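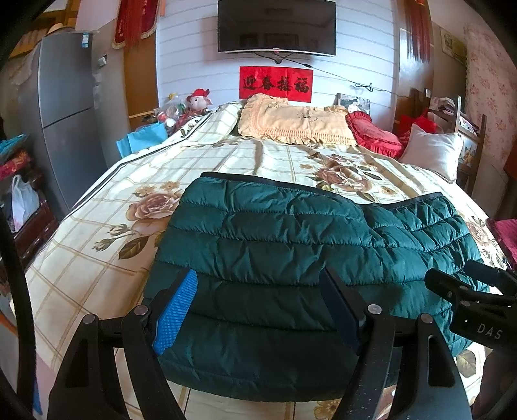

Folding Clothes for the Recorder: Tips From Home Collecting

I record household tasks with a hand-held gripper, and the recordings go to Detero, where a model learns to fold clothes from them. Before this I folded clothes for many years without thinking. With the gripper you must think. I write these tips for people who are starting the folding list at home. Some of them I learned from the Drumov guide sheet, and the others from my own bad takes.

Before you start

Put the bed in order first. Pull the cover smooth and move the pillows to the head end, so you have the whole near side for work. A bed is softer than a table and the gripper tips can sink into it a little, but for a big jacket or a blanket I still prefer the bed. Small things like socks and dish towels I do on the table.

You do not need to clean the whole room. My first week I carried everything out before each session, and then Buchanan, the office that checks our recordings, wrote back that they want normal rooms. Now I leave the shelves and the bedside things as they are. I only take away what can fall on the garment.

Open the curtain or turn on the lamp, and then leave it like this until the session is over. If the light changes in the middle of a take, I stop and begin again.

Wipe the finger pads with a slightly damp cloth and let them dry. Lint from fleece stays in the pattern of the pads and after that they slip on smooth fabric.

Puffer jackets

These are the hardest item on the list. The shell is slippery, the filling jumps back, and the fold opens when you let it go. My order is this:

Close the zipper by hand before recording. An open zipper makes two loose fronts and the take becomes too long.

Lay the jacket flat, with the hem to you. Press the air out with your free hand before you begin, from the collar down to the hem.

Take the hem by the edge, where the fabric is thinnest. If you take it in the middle of a puffy part, you hold mostly filling and it escapes from the pads.

Squeeze, then wait a short moment, then lift. When I lift at the same time as I squeeze, one of three goes wrong.

Bring the sleeves in first, one and then the other, and lay them straight along the body. Then fold the hem up to the collar. Let go slowly. If the fold opens a little, leave it. If it opens completely, take it again in the same recording, because a correction is also a useful example. I did not know this at the beginning and deleted many good takes.

Shirts and thin things

For thin cotton the problem is the opposite. The pads take two layers when you want one. Come from the side with the gripper almost flat to the bed, and touch only the border. It helps to iron the shirt one time at the start of the week, and then it lies better for all the takes.

How to move

Slow, but not like in a film. The guide says to use the speed of a person who is not in a hurry. Do not turn the wrist quickly. Keep the garment in view when you carry it, also when you go around the corner of the bed.

Put the strap on properly before every take, not only when you remember it. My hand becomes tired after some time and the gripper is not cheap.

How many and how long

I do 10 takes with one garment, then I change the garment or its starting position. Throw it down crumpled, turn it inside out, put it at an angle. If every take starts the same, the model learns only this one start. After 8 takes I am usually bored and my movements become careless, so I drink some tea before the last two.

The full folding list has 62 items. The goal for our group is 2000 accepted takes by the end of March. Do not try to do your part on one Tuesday evening, as I did. Half of them were returned.

After the session

Charge the gripper and copy the files the same day. I name the folders by garment and starting position, for example "jacket, crumpled." In the Wemix uploader, wait until the green line is full before you close the window. If you close it earlier, the upload begins again from zero.

Hang the puffer jacket on a hanger for the night. After so many folds it is quite flat, and if you shake it in the morning the filling comes back.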